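Home | News | Products | Support | Contact

Print this page
E-mail this page

Lelum releases simulated grasping set for learning-based pick systems

Kokham, July 20, 2021 – Lelum has released the first public version of Uner, a set of recorded grasping examples for training and testing learning-based control of robot arms. The release contains 1,134 episodes, all produced in simulation, together with the settings needed to load and replay them. It is available for download from the Lelum website under a licence that permits research and internal commercial use.

Each episode covers a single attempt to pick up one object with a parallel-jaw gripper. An episode begins with the arm in a start position chosen at random within set limits and ends when the object has been lifted, dropped or missed, or when the time limit of 15 seconds is reached. Joint positions, joint speeds, gripper opening and commanded motion are stored for every step, along with a rendered view. A label at the end of the record states how the attempt finished.

Of the 1,134 episodes, 700 were driven by an operator using a hand controller connected to the simulator. The remainder were produced by a scripted planner which was given the exact position of the object. The two groups are kept in separate folders and can be loaded separately. Lelum advises users to report which group was used in training, as the motions differ. Operators tend to pause above the object and correct the wrist angle before closing the jaws. The planner moves in one pass and does not pause.

Failed attempts have been kept. In earlier internal work, systems trained only on successful grasps had no examples of recovering from a poor approach, and small errors grew over the length of the motion. Uner includes 406 episodes in which the first closing of the jaws did not secure the object. In some of these the operator opened the gripper and tried again, and in others the attempt was stopped. The step at which the first closing took place is marked in the record, so that users can cut the episode at that point if they prefer.

The objects are simple shapes and stacks of uneven layers, coloured plainly and without surface texture. Their outlines were chosen to give the jaws some faces that are easy to hold and some that are not. Weight and surface friction are set separately for each episode and written to the settings file.

Views are rendered at low resolution and against a plain background. This keeps the download small and allows training to run on a single desktop machine. Users who need larger views can produce them by replaying the stored joint positions at a higher setting. Replay does not require the hand controller or the planner.

Recording was carried out at the Lelum office in Kokham. Operators worked in short sessions and were given a new object after each attempt, with no practice runs on that object. Episodes in which the simulator reported an overlap between the fingers and the object greater than the permitted limit were removed before release and are not included in the totals given above.

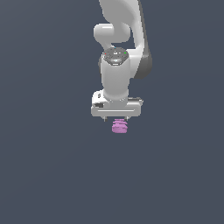 Checking of the labels was done in two passes. In the first, a script compared the height of the object at the last step with its height at the start. In the second, a reviewer replayed every episode in which the script and the operator disagreed. Most of the disagreements concerned objects that were held by one corner and were still turning between the fingers when the record ended. These are labelled as lifted, with a separate flag for unstable hold.

The file format is the one already used by Marquez, Lelum's tool for viewing and trimming robot recordings. Current Marquez users can open the set without conversion. A short loader script is supplied for those who do not use the tool – it reads one episode at a time and returns the steps as plain arrays.

Lelum does not claim that a system trained on Uner alone will perform well on a physical arm. Contact between the fingers and the object is simplified in the simulator, and the rendered views contain no clutter. The set is intended for early development, for comparing training methods under fixed conditions, and for checking that a data pipeline works before time is spent on hardware.

A second version is planned for November. It will add episodes with more than one object in reach and a second view mounted near the wrist. The present version will stay available unchanged, so that published results can be repeated. Corrections to labels will be issued as a separate list and will not be made in the original files.

Availability

Uner can be downloaded free of charge after registration. The package consists of the episodes, the settings files, the loader script and a written guide to the labels. Marquez is sold separately. Questions on licensing and requests for the replay settings in other formats should be sent through the contact form on the Lelum website.

About Lelum

Lelum develops software for recording, checking and replaying robot motion. The company is based in Kokham.

Print this page
E-mail this page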